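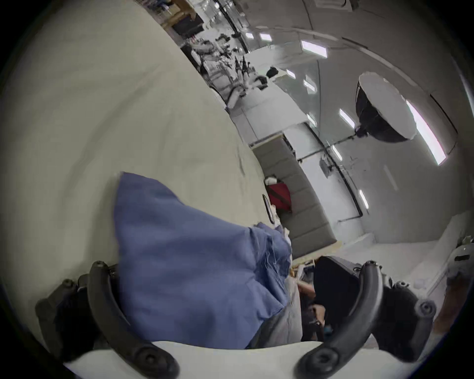

What must be checked before a hand-held gripper is used for cloth work?

The finger screws, the grip of both fingers and the space around the operator, in this order, and each check is signed.

This is rule 4 in our draft. Dindo Fajardo and I wrote the draft for the Gollent project, after we compared the lab rules of Skalska and Wragg. Both texts speak mostly of fixed robot arms. They say little about a tool which a person carries in the hand, so we had to write 21 rules new.

The hardest part was work with two grippers on one cloth. We first wrote that both operators must 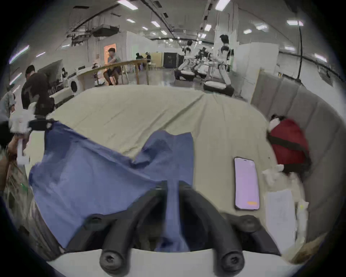 agree aloud before one of them pulls. Our supervisor, Reece Bunting, found this too weak - who speaks first? Now the rule says that the person who holds the corner gives the word, and the other one waits.

We also ask that personal things stay off the work surface. This rule is often forgotten, also by us. The draft goes to the Porkthorpe group for comments until June.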